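第2章 馬匹評価帳の入力設定（Welutura 利用の手引き）

第1章のインストールは済んでいる前提。まだの人は先にそっち。急ぎで書いたので粗いです、誤字は見つけ次第なおします。

この章で扱うもの
従軍した騎兵の馬を、出陣前に役人が値踏みして書きとめた帳簿。馬が遠征中に死ねば、この評価額をもとに補償が出る。なので一頭ごとに持ち主、毛色、額が並ぶ。給与帳とは書式が別。給与帳は第3章。

見本データは Felliver 城の駐屯隊と、Trendach 遠征の評価帳。原本は Eskildsen 文庫。見本だけで練習するなら手順4まででよし。

2-1 帳簿の登録

1. メニューの「史料」から「新規帳簿」。種別は「馬匹評価」を選ぶ。「給与」のままにすると日当の欄が出てきて、あとで消せない。
2. 帳簿名を入れる。略称も。略称は半角で、空白なし。
3. 貨幣単位を決める。ポンド・シリング・ペンスか、マルクか。混在する帳簿は「混在」にして、行ごとに指定。
4. 「保存」。保存するまで葉番号が振られない。

注意：貨幣単位は行を入れはじめてから変えないこと。換算は自動でかからない。数字だけ残って単位が入れ替わる。18マルクの馬が18シリングになる。

2-2 行の入力

5. 葉番号、表裏、行番号の順に。裏は v で統一。
6. 持ち主の名は原綴りのまま。標準形は隣の欄。ここで直してしまうと同名異人の照合ができなくなる。
7. 身分。騎士、従者、旗騎士、不明から選ぶ。書いてなければ「不明」。推定はしない、推定したいときは備考欄へ。
8. 毛色は語彙表から。鹿毛、葦毛、黒、斑など。表にない語はそのまま打って「未登録」に印。
9. 評価額。ローマ数字の帳簿が多いはずなので、読んだとおりの形を原文欄、算用数字を数値欄に。両方埋める。
10. 抹消線のある行も入れる。状態を「抹消」に。馬が死んだか、返されたか、王の厩に引き渡されたか、余白に書き込みがあれば種別も。

注：末尾の j は i と同じ扱い。原文欄では j のままで。

注：一人で複数の馬を出している場合、行を分ける。同一人物の紐づけは2-4。

ここまでで一度「検算」を押しておくといい。葉ごとの合計と、書記が葉末に書いた合計を並べて出す。合わないことは普通にある。書記の足し算違い、こちらの読み違い、どっちもある。合わせるために行の額をいじらないこと。差額は「差異」欄に残る。
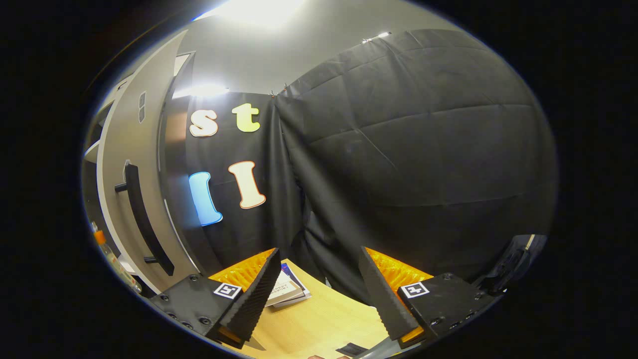

検算で差が出た葉は全部読み直すべきですか、それだと Trendach の分だけで何週間もかかるのですが、という問い合わせ。それと、抹消行を合計に入れるかどうかで結果が変わってしまう、初期設定では入る側になっているようだがこれは正しいのか、とも書かれていました。死んだ馬も出陣時には評価されていたのだから入れてよい気はするけれど、葉末の合計が抹消のあとに書かれた帳簿だと話が逆になりますよね、と。

そのとおりで、帳簿しだい。読み直しは差額の大きい葉からで十分。抹消行の扱いは次の節で切り替える。初期設定は「含める」。変えたら帳簿の備考に一言のこしてください、あとの人が困るので。

2-3 集計の範囲

11. 「設定」→「集計」→「抹消行」。「含める」「除く」「両方表示」。迷ったら両方。
12. 「期間」は帳簿の見出しにある日付でなく、評価の行われた日を使う。見出しは清書の日のことがある。
13. 「重複」にチェック。同じ馬が途中の城で再評価されている場合、これを入れないと二頭に数える。

見本の Trendach 帳、抹消を含め、重複を除いて513頭。この数字が出なければ手順13あたりがずれてる。まず語彙表の版を見る。第2版でないと毛色の一致判定が変わり、再評価の馬が別の馬として残ります。

注意：出てくるのは評価された馬の数。兵の数でも、戦場に出た騎兵の数でもない。自前の馬を評価にかけなかった者、報酬なしで従軍した領主の家中は、この帳簿にそもそも載らない。論文で引くときはそこを必ず断ること。

2-4 同一人物の紐づけ

14. 「人名」タブを開き、標準形で並べかえ。
15. 候補が組で出る。綴り、身分、所属の隊長の三つを見比べてから「結合」。綴りだけで結合しない。父と子が同じ名で同じ隊にいる例、Felliver の帳簿にもある。
16. 確信がなければ「保留」。保留は集計では別人あつかい。

結合は取り消せるが、取り消すと備考が片方消える。先に書き出しを。

2-5 書き出し

17. 「ファイル」→「書き出し」。形式はタブ区切りが無難。
18. 一回の上限は800行。超える帳簿は葉の範囲で分けて。分けた場合、ファイル名の末尾に葉の範囲を自分で足す。自動では付きせん。

注意：表計算ソフトで開くと葉番号が日付に化けることがある。読み込みのとき、葉番号の列を「文字列」に。化けたまま保存して Welutura に戻すと葉の並びが壊れる。

うまくいかないとき

・検算の画面が真っ白：貨幣単位が未設定。手順3へ。
・毛色が全部「未登録」：語彙表が読み込まれてない。再起動。
・合計がマイナス：返納額を評価額の欄に入れている。返納は別欄。
・同じ行が二度出る：表と裏の指定もれ。手順5。

Eskildsen 文庫の請求番号は旧番号と新番号があるので、帳簿登録の「所蔵」には新を、旧は括弧で。対照表は巻末。給与帳との突き合わせは第3章の最後に書きます、まだ途中。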